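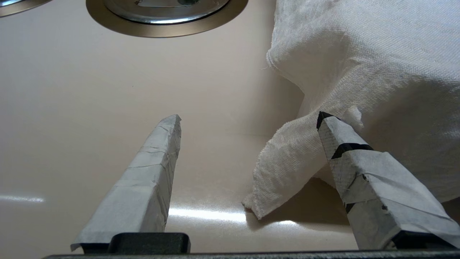

Spent the morning on the depth dropout. The grasp planner, Kerkis, gets its cloth points from the wrist camera's segmentation mask and a disparity map, and the two disagree badly wherever the background shines. Glossy enamel or acrylic is close to the worst case. In the sink view there is a broad bright reflection on the basin floor between the two fingers, and a smaller one just under the corner of cloth that hangs down toward the left. The matcher reads the smaller one as a surface well below the basin, and the plane fit then tilts to include it. With the plane tilted, the bottom of the flap falls under the "floor" threshold and is dropped from the cloth cluster. The planner is left with the bulge on the right and picks a grasp point in the middle of it, where there is no edge to pinch.

Tried masking saturated pixels before the fit. Threshold at 200 removes the glare and also a good part of the cloth, which is white. Threshold higher leaves a halo around each highlight, and the halo is what does the damage. Abandoned the fixed threshold.

Second attempt: fit the plane only to low-gradient pixels outside the cloth mask dilated by 50 pixels. Better on the flat part of the floor. Wrong on the right, where the basin wall curves up to meet the cloth and is not a plane at all. A quadratic patch handles the curve. Fit time went up, still inside budget. Keeping the patch, with the residual clipped.

The drain also needs a rule. The flange is flat and close enough to floor height that the fit accepts it, but the recess in the center pulls the surface down. Added a circular exclusion from the ellipse detector. The detector only sees part of the ring when it runs off the top of the view, so the center estimate wanders. For now the exclusion radius is padded. Ugly, noted in the ticket.

Lunch late. Read the Bruvberg release notes while eating. They changed the default interpolation in the trajectory server from cubic to quintic and filed it under "minor." This explains the step in our wrist velocity plots since the upgrade. Our wrapper was resampling to cubic on top of it. Pinned the old version on the Te Moana machine, left the new one on mine so that I can compare.

Afternoon on contact detection. The approach ends on a drop in free-space error, which means that a fingertip resting lightly against fabric registers as nothing. Gauze weave gives almost no reaction until it bunches. The servo loop keeps going and pushes the cloth up the wall. Looked at 2647 approach segments from the Prarkstead logs and plotted commanded minus measured position over the last 600 ms of each. Contact with the basin is a clean knee. Contact with cloth is a slow ramp, often buried in friction from the finger joint. No single threshold separates the ramp from noise.

Options written down for tomorrow:

Use the visual signal. If the mask boundary near the fingertip moves with the fingertip for several consecutive frames, call it contact. Cheap, since the mask already exists. Fails when the finger occludes its own boundary.

Use the ramp slope over a longer window. Works offline. Adds delay, and by the time it fires the cloth has already moved.

Combine both with a vote. More parameters to tune, which I don't want before the calibration work is done.

Leaning toward the first, with the slope as a fallback.

The finger mask is its own problem. The self-filter projects the gripper model into the image and blanks whatever it covers, and the model has smooth fingers with straight sides. The wrapped ones have loose tape edges and wrinkles that stick out past the outline. A few pixels of tape leak through on the right finger, and the woven texture is near enough to the cloth's that the segmenter labels the leak as cloth. So the cluster sometimes includes a sliver of our own gripper, and the nearest-point query returns a distance of zero. Inflated the model outline and the zeros went away in replay. The cost is that real cloth right beside the tip is also blanked, and that is the part the contact check needs. A per-finger mask drawn by hand would be tighter. It would also have to be redrawn whenever the tape is replaced.

Black cap on the tip segments well under every exposure I replayed. Could be used as a fiducial to correct the projection. Only one finger has it.

Replay at 5 p.m. with the patch fit, the drain exclusion and the inflated outline: grasp point moved to the flap corner in about two thirds of the sink episodes. The remainder are mostly exposure changes within the approach. Auto exposure is still enabled in the launch file. I thought I had turned it off in June. The parameter name changed with the driver, and the old name is accepted without a warning.

Turned it off properly. Restarted the replay with fixed exposure on the one batch that has raw frames. Left it running. Check disk space first thing, the debug images are written uncompressed.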